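4 材料表面纹理与触感预期

4.1 问题的提出

走进一间厨房，手还没有碰到台面，人已经对它的冷暖、软硬和滑涩有了判断。这种判断来得极快，而且相当固执：即使摸上去与预想不符，许多人仍会在事后的描述里沿用最初的印象。我们在前期访谈中反复遇到这一现象，也正是它促使我们把研究重心从材料本身的物理属性移到纹理的视觉组织上来。石材在这方面尤其迷人。木材的纹路有生长方向，织物的纹路有经纬，观者多少能说出它们从何而来；石材的脉纹却没有这样一目了然的秩序，疏密、走向、粗细全凭矿物沉积与地质变动，偏偏又是人们最愿意用"温润""清冷""安静"一类词语去形容的材料。

以往关于石材感知的讨论大多围绕光泽度展开。光泽固然重要，抛光面与哑光面给人的温度预期差别明显，这一点我们的数据也支持。但光泽不能解释另一类现象：两块底色接近、抛光程度一致的石板，仅仅因为脉纹的分布不同，就会得到截然不同的评价。有的被认为适合揉面，有的被认为只适合摆放花器。受访者给出这类判断时几乎不犹豫，追问理由时却常常停顿很久，最后说出的往往是"看着就觉得凉""这个太花了，放不住东西"。这些话看似随意，里面其实藏着相当稳定的视觉线索，把它们一条条找出来，是本节最让我们兴奋的部分。

4.2 样本与纹理编码

本研究的纹理样本取自 Naltia 石材图库，共2,561张板面图像，涵盖白色、米色、灰色、绿色和黑色五个底色类别。图库原有的标签以商业名称为主，同一名称之下的板面差异很大，不同名称之间又常有重合，因此我们没有沿用，而是重新建立了一套编码方案。编码时只看板面，不看产地和名称，编码员事先也不知道研究假设。

编码方案包含四个维度。第一是脉纹对比度，即脉纹颜色与底色之间的明度差。第二是脉纹宽度，以同一板面内最常见的宽度为准，个别粗脉不计入。第三是分叉密度，指单位面积内脉纹分叉点的多少；网状纹理的数值高，平行条状纹理的数值低。第四是方向一致性，用来衡量脉纹是否大体朝向同一方向。四个维度中，分叉密度的编码最费工夫。细脉在交汇处往往逐渐变淡，究竟算作分叉还是两条各自终止的脉纹，编码员之间起初分歧不小。我们为此补写了一份判读说明，规定凡颜色连续、中间没有底色隔断的，一律按分叉处理；经过补充训练之后，分歧明显减少。

底色的处理也值得一提。白色与米色之间并没有天然的界线，许多板面在不同光照下会归入不同类别。我们最初想用色度值硬性划分，试过之后发现结果与人的直觉相差太远，一些谁看都觉得是奶油色的板面被划进了白色组。最终采用的办法是以人的归类为主，以色度值为辅，遇到意见不一的板面时再参考后者。这样得到的"暖白"子类后来成了全部分析中信息量最大的一组，这是我们动手之前没有料到的。

4.3 被试与程序

参加评价实验的被试共80人，均报告视力或矫正视力正常，没有石材加工或室内设计方面的职业经历。实验在 Enow 材料体验室进行，室内照明保持恒定，墙面和桌面均为中性灰。每名被试先浏览一组练习材料，熟悉评分方式，然后进入正式评价。

正式评价分为2个阶段。第一阶段只看不摸，被试对每张板面图像的预期温度、预期光滑度、预期硬度以及"愿意在上面做什么"作出评价，前三项使用滑动量尺，最后一项自由作答。第二阶段提供实物样板，被试先闭眼触摸，再睁眼触摸，每次之后重新评分。两个阶段之间安排休息，休息期间被试可以喝水、走动，但不讨论刚才看过的材料。自由作答部分全部录入 Gaete 文本标注平台，由两名编码员独立归类，再逐条核对。

保留自由作答这一项，起初在课题组内部有过争论。反对的理由很实际：归类工作量大，被试的表达又参差不齐。但正是这些文字给了我们最丰富的收获。同一块板，有人写"切水果"，有人写"铺开一张地图看"，还有人写"什么也不放，就让它空着"。量尺上的分数可以告诉我们他们觉得台面有多凉，却说不出他们打算怎样和它相处。

4.4 结果

先看预期温度。底色的作用符合一般经验，米色和暖白色板面的预期温度高于灰色与冷白色板面。真正有意思的是脉纹与底色的相互作用。在冷白底色上，脉纹对比度越高，预期温度越低，被试常把清晰的灰色脉纹与冰裂、水痕联系在一起。在暖白底色上，这一趋势几乎消失：只要脉纹保持在浅褐、米黄一类与底色同属暖调的范围内，对比度的升高并不会让人觉得更凉。换句话说，观者读取的是脉纹与底色之间的色调关系，单看明度差不足以预测他们的判断。

暖白底配浅褐色细脉的纹理（图6）在自由作答中与"日常""可以久坐""适合干活"等表达同时出现的频率最高，在触感预期上也最为稳定。

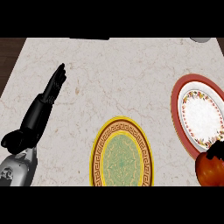
图6 暖白底色、浅褐与米色细脉的白色大理石台面（渲染图）

再看预期光滑度。分叉密度在这里起了主要作用。密度较低时，被试倾向于认为表面平整、可以顺畅地推动物体；密度升高之后，即使样板经过同样的抛光，预期光滑度仍会下降，部分被试甚至在睁眼触摸之后依然给出较低的评分。闭眼触摸时，这种差别随即消失。同一只手，同一块石板，只是睁开了眼睛，评分便又向视觉印象靠拢，这样清晰的对照在预实验中已经露出苗头，正式实验里得到如此一致的重现，仍然令我们十分振奋。

方向一致性对光滑度的影响较弱，却明显影响了被试对使用方式的想象。脉纹大体平行的板面更容易引出带有动作方向的回答，例如"擀面""裁纸""把东西推过去"；脉纹走向散乱的板面则更多引出静态的回答，例如"摆杯子""放一盆植物"。在细脉的板面上，这种差异尤为突出。脉纹一旦变粗，回答便转向装饰用途，"挂在墙上"一类的说法大量出现，方向是否一致也就不再重要。

预期硬度是四项中变化最小的一项。石材是硬的，这一常识似乎压过了其他线索。唯一的例外仍在暖白组：底色偏奶油、脉纹又极细的板面，预期硬度略低于同组其他样板，个别被试使用了"像凝住的牛奶""有点软"这样的描述。这一差异幅度有限，能否在更大的样本中保持，还需要进一步检验。

4.5 讨论

上述结果提示，纹理在触感预期中的作用至少有两条途径。一条经由色彩，主要影响冷暖判断；另一条经由纹理的空间组织，主要影响光滑度判断和对动作的想象。两条途径在多数情况下各行其道，在暖白细脉一类的板面上却会相互加强，形成格外一致的印象。这或许可以解释，为什么这类石材在家居空间中总能得到相近的评价，哪怕评价者的年龄与居住经验相差很大。

对设计实践而言，最直接的启发在于选材流程。目前的选材大多依靠小块样板，而小块样板恰恰难以呈现分叉密度和方向一致性。手掌大小的一块石头上可能只有一条细脉经过，铺成整面台面之后却是另一番景象。我们与 Movum 厨房改造项目合作时就遇到过这种落差：住户凭样板选定了一种纹理疏朗的石材，看到整板图像之后却认为过于繁密，转而选择了脉纹更淡的一款。若能在选材阶段提供整板尺度的图像，并尽可能保持真实的色调，这类反复有望减少。

样板的观看距离同样需要注意。我们在补充分析中把图像按不同观看距离重新呈现，结果显示细脉的作用随距离增大迅速减弱，底色的作用则基本不变。站在门口看到的台面与俯身备餐时看到的台面，在感知上几乎可以当作两种材料来对待。补充分析中每张图像的呈现时间统一为90秒，比正式评价宽裕得多，被试因此有机会反复修改评分；多数人的修改集中在光滑度上，温度评分则很少变动。温度印象形成得早，也最难撼动，这与第二阶段触摸实验的趋势一致。

本节的结论有其适用范围。样本以抛光面为主，哑光与皮革面的数量不足以单独分析；全部评价在恒定照明下完成，而自然光在一天之中的变化很可能改变底色的归类，尤其是白色与米色交界处的板面。被试大多生活在集中供暖的城市，对室内石材冷暖的经验比较接近，气候条件不同的地区是否会得到同样的结果，目前还无从判断。我们正在准备一组以窗边自然光为条件的后续实验，首批样板选自暖白组，计划于12月开始采集数据，观测时段覆盖清晨、正午和傍晚。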